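The Great Lid Reckoning, and Other Kitchen News

I promised last month that I'd write about the pantry moths, and I will, but the moths led to the jars and the jars led to the lids, so I'm going to take it in that order and you can skip ahead to the soup if you're squeamish.

So. Early in March I opened a bag of barley and something flew out of it and past my ear. If you've had pantry moths you know the feeling. You stand there holding the bag and thinking about every other bag on the shelf. I called my neighbor Notburga Ammann, who has lived on our street in Brindden for much longer than I have and has seen every kind of bug a kitchen can grow, and she told me to throw out anything that came in paper or thin plastic, wipe the shelves down with vinegar, and get the corners with an old toothbrush. "And then jars," she said. "Everything in jars, with lids that fit."

With lids that fit! I had plenty of jars. I've been saving them for years, rinsing them out and feeling very good about myself. What I didn't have was any idea which lid went with which jar, and I also had a whole drawer of plastic lids from tubs and canisters that had left this house long ago.
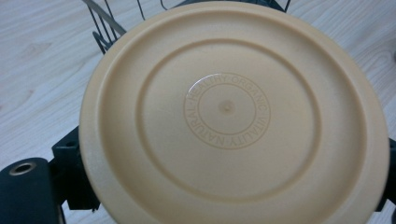

I pulled the whole drawer out and dumped it on the floor and spent a very long evening matching. My rule was that a lid got one try on each jar or tub that looked close, and if it didn't find a home it went in the recycling bag. I did cheat. There's one from a cookie tin my aunt used to bring at the holidays, and it fits nothing, and it's staying. It lives under a potted fern now and catches the drips.

A few things I learned, in case you're about to do the same. Jam jars and pickle jars look like they should share lids and mostly they don't. A lid that goes on crooked the first time will go on crooked forever. And smell every lid before you keep it! I can scrub a jar until there's no trace of what was in it, but a pickle lid stays a pickle lid, and I have eaten the oatmeal that proves it. Somebody told me to leave the smelly ones on a sunny windowsill for a few days, which helped with the mustard one and did nothing at all for the garlic.

As for sizes, I've settled on two. The big ones get flour, sugar, rice and oats. The small ones get whatever comes home from the bulk bins at Schnyder, where they'll let you fill your own container if you have it weighed at the counter first. I write the empty weight on a bit of masking tape on the bottom so I don't have to ask every time. My split pea jar says 502 grams, and I'm oddly proud of how neat the numbers came out.

Labels I've gone back and forth on. I bought the pretty chalk kind once and they wiped off on my sleeve. Now it's plain tape and a marker, name and month, and the tape goes on the glass and never on the lid. (Ask me how I found out that cornstarch and powdered sugar look the same. Or ask my brother-in-law, he had the gravy.)

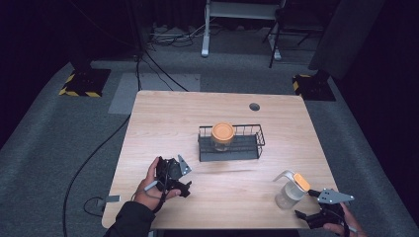 Hugo Arrieta wrote in after the last newsletter to say he freezes all his flour and grains for 3 days before they go on the shelf, and he hasn't seen a moth since. I've started doing it too. It does mean there's usually a sack of something wedged in beside the peas, and you have to let it come back to room temperature before you put it in the jar or you'll get damp on the inside of the glass and a lump where your flour used to be. He also swears by bay leaves. Notburga thinks bay leaves are nonsense. I've put one in the rice and none in the barley and I'll let you know, though it's hardly science.

Now, the soup. Once everything was in jars where I could see it, I realized I owned a silly amount of dried beans and peas, most of them in portions too small to do anything with alone. So this is what we've been eating.

You'll want 400 grams of mixed dried beans, soaked overnight in plenty of water. Drain them, cover them with fresh water in your biggest pot, boil them hard for ten minutes and then turn it down. In another pan soften two onions, a carrot and a stick of celery in olive oil, and take your time over it, until the onions are gold at the edges. Stir in a spoonful of tomato paste and let it darken a bit. When the beans are nearly soft, tip the vegetables in with 200 grams of barley and a bay leaf (sorry, Notburga) and keep it going until the barley is plump. You'll have to add water more than once. Salt it at the end, more than you'd think, and finish with a squeeze of lemon if you've got one.

It's better the next day and it freezes fine, but leave a good gap at the top of the container. It goes very thick in the fridge. My husband eats it cold with a fork, which I can't watch.

Couple of small things before I go. The seed swap is on again at the hall on Travadano Lane, doors at ten in the morning, and there'll be a table for clean empty jars as well, so bring your spares and take what you need. Lids on, please, and matching ones if you can manage it. I'll have a box of tomato seeds and far too many squash.

And to the reader who asked where I got my wide canning funnel, it's an old Etirex one that was my mother's. I haven't seen another like it, but any funnel with a mouth wide enough for chickpeas will do you fine.

Next month is rhubarb, if mine ever comes up. Write and tell me how yours is doing.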